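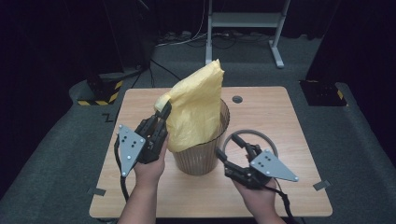
How often does a small wastebasket need a new bag? Every five days or so if it's only paper, next day if somebody puts a banana peel in it.

10 January 2025. Short one, tired. Bags again. The brown basket, the yellow liners, same as all week. Bought the Frerichs roll at Witoddale because the Grudberg ones were gone, 11 dollars, too much for trash bags. They cling. You rub the top between two fingers and it still won't open, then it opens at the wrong end. Octavio says lick your thumb. No thank you.

Things I want to remember for next time: shake it out first, big shake, get air in it. Push the bottom all the way down before touching the rim. Fold over the edge last. I keep doing the rim first and then the whole thing sits up in a peak like a chef hat and has to come out agian.
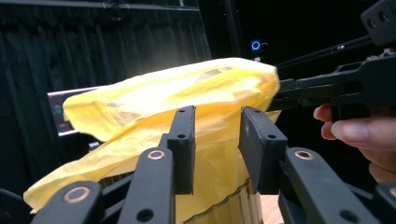
Also the thin ones show everything. Blandine Le Goff wants the thick white kind from Skilldale, says they hold their shape, but it's a box of 635 and where would I put that. Under the sink is full. Told her maybe in March.

Still to do: wipe the inside of the basket, the ribs on the sides collect dust. Write bags on the list. Call Octavio back abuot the shelf, he called twice. Laundry. Didn't eat lunch till nearly 5, soup and the end of the bread. Feet hurt. Bed.

754 views
11 comments
5 shares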